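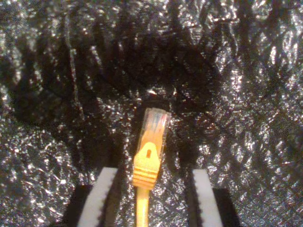
A yellow patch cable between the two fingers of a gripper.

Cable work is still mostly hand work

Thu 16 November

Readers who run small assembly shops keep asking when they can hand the cable bench over to a machine. The short answer from what we have read and tried this year is that parts of the job can go now and the rest will have to wait.

Picking up a patch cable sounds easy. A person takes it by the boot, turns it so the latch faces the right way, and pushes until it clicks. A robot has to find the plug first, and the plug is clear plastic. Depth cameras often read straight through it or return nothing. Shiny black packing film behind the part makes this worse, as every crease throws back its own bit of light. The boot is a better target if it has a strong color, and most of the setups we know of go for the boot.

Then there is the cable itself. It bends, and it pulls on the plug while the arm moves. A grip that is good at pickup can be a few degrees off by the time the plug reaches the port, and a network port does not forgive much.

Kullado, which makes switch cabinets, ran a trial on one bench from April. The arm was given 675 cables to plug into test panels. It seated 538 of them without help. The others were dropped, missed or stopped by the operator before they could damage a port. The shop kept the arm for testing finished cables, where they are laid out in a tray, and moved cabinet wiring back to people.

Medve sells a gripper kit with swappable finger pads and says most of its buyers use it for sorting and tray loading. Pad wear is the usual complaint. One shop we spoke to changes its pads every 50 hours on rough jackets and every 100 on smooth ones.

At home the picture is further behind. The Vuto arm can wipe a counter and load cups into a rack if the rack stays put. Plugging in a router or clearing the cords behind a desk is not on its task list, and the company has given no date for it. Zernurura has shown a clip of its arm coiling an extension cord, but it has not put the arm on sale.

If you are thinking of buying for the shop, bring your own parts to the demo, including the packaging they arrive in. Ask for a full shift of results and for a count of how often someone had to step in. We will have prices for three bench arms in the next issue.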